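Stumora cell: what changed during the September service

The tabletop cell at Stumora came back into use on Oct 7, 2026, after its first full service since it was set up in the Clilurberg workshop. The cell handles small desk items, mainly pencil cases and whatever goes in them, and it had started to miss picks along the edges of the trays. The log showed 831 completed picks and 94 misses for the last stretch before we stopped it.

Most of the trouble came down to the gripper fingers. The tips wear on the inside face first, and a finger can look fine from the outside while the contact surface has gone round. We now check them with a straightedge every 2000 cycles and replace them as a pair at 3000, even if only one looks worn. Mixing an old finger with a new one puts the closing point off center, and the wrist camera calibration will not correct for that.

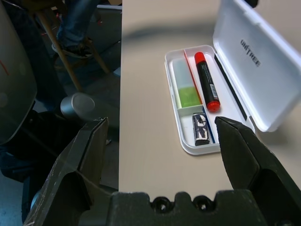
Pencil cases are a fair test of the setup. A marker lying in its compartment leaves very little room on either side, so the fingers have to come down straight and stop short of the tray floor. Lids are the other problem. An open lid on the hinge side limits how far the wrist can turn, and the approach path has to allow for it. We moved the approach point to the open side of the case and slowed the last part of the descent. The Ngau controller keeps both settings in the job file, so they survive a restart.

The wrist camera was recalibrated after the fingers went on. Do it in that order. We did it the other way round the first time and had to repeat the whole procedure.

Daily care is short. Wipe the fingers and the camera window with a dry cloth before the first run, check that the two palm screws are snug, and run the open-close routine with nothing in the jaws. If the fingers meet unevenly, stop there and log it — don't adjust the closing force to make up for it.

Spare finger pairs are kept in the Guna cabinet, second drawer. Please write the cycle count on the bag when you put a used pair back.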